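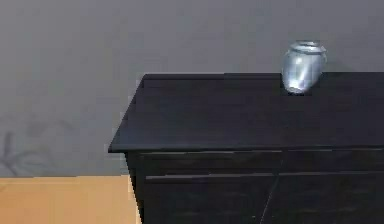
Black dresser, gray wall, plant shadow.

Aug 14, 2022

Quick one, lunch is in the oven. So the bedroom paint. Still not decided. Went to Hamdy again yesterday, came home with more sample pots, total spent on samples is now 57 dollars. For a room I mostly sleep in.

Gray is winning, I think. Marisol says gray is over and I should do the green. Tainá says white, always white, but she rents. My mom hasn't weighed in yet and I'm not asking.

Things I learned so far:

Small swatches lie. Paint a big square, look at it at night with the lamp on.
Eggshell, not flat. Flat marks if you breathe on it.
Wash the wall first. I skiped this behind the door and it peeled off with the tape.

Dark furniture is the other headache. Everything looks blue next to it. The green looked like a hospital.

Quote from the painter was 471 for walls only, ceiling extra. Might just do it myself in October when its cooler and I can keep the windows open. Or the weekend before. Depends on Cauã and whether he still has the good ladder.

Ok timer going off. More next week.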